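The Slipper That Would Not Let Go

When a household robot in the Brukport test rooms held on too long, the cause was a number nobody had looked at in months

The fault report runs to six lines. At 3:40 in the afternoon, during a tidying routine, a humanoid robot closed its right hand on a slipper, lifted it clear of the shelf and did not release it when told to. The operator gave the release command a second time, then pressed the stop. The arm held its position. The slipper stayed where it was, pinched between thumb and fingers, until the hand was opened with a hex key.

Nothing was broken and no one was hurt. In most workplaces that would have been the end of it. At Brukport, a converted wool store where Tristier tests machines meant for aged care homes, it stopped work on the hand for the rest of December.

The reason is what the hand is supposed to do next. Slippers are practice. The machines are meant to pick up walking sticks, pass towels and, in time, offer an arm to someone getting out of a chair. A hand that fails to open around a shoe is a nuisance. Around a wrist it is an injury.

Footwear has been part of the test program from the start. The robot takes slippers from a low shelf one at a time and sets them down again as pairs. It sounds simple, but a backless slipper is an awkward thing for a machine. The thumb has to go into the opening while the fingers come over the outside, and the upper gives way as the grip tightens.

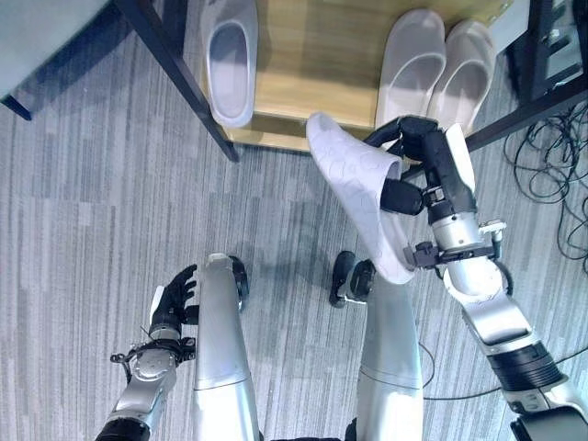 A slipper held by the upper, thumb inside the opening, at the low shelf in the Brukport test rooms.

That give was where the trouble began. The hand, built by a supplier called Szalai, decides how hard to squeeze by watching the current drawn by its finger motors. When the current rises past a set point, the controller takes it that the object is firmly held and stops closing. With a mug or a timber block, the rise is sharp. With a soft upper it is gradual, and the fingers keep creeping inward.

On the afternoon of the fault they crept far enough for the thumb motor to overheat. The controller did what it was designed to do, which was to cut power to the motor. The finger drives are geared so that they stay put without power, so a robot carrying a glass will not drop it in a blackout. With the thumb motor off, the release command had nothing to act on.

Tristier's engineers went back through the logs and found 859 grasps of soft items. In 192 of them the thumb had come within a few degrees of its temperature limit. None had been flagged, as the warning had been switched off early in the program, when a faulty sensor was setting it off all day. The sensor was replaced. The warning was never switched back on.

The stop button raised a separate question. It worked as specified: it froze the arm and held the hand. But the operators had assumed it would also loosen the grip, and the training notes did not say otherwise.

Three changes have followed. Szalai has supplied new controller software that limits how long the fingers can keep closing, whatever the current says. The temperature warning is back on and can't be turned off from the operator's screen. And each hand now has a manual release -- a small lever made by Wusier -- that opens the fingers without tools or power.

The lever had to work 200 times in a row on a loaded hand before Tristier would accept it. The first version failed when a spring slipped from its seat. The second passed.

Slipper trials have started again at a lower grip setting. The robot drops more of them than it used to, and the engineers have left the setting where it is.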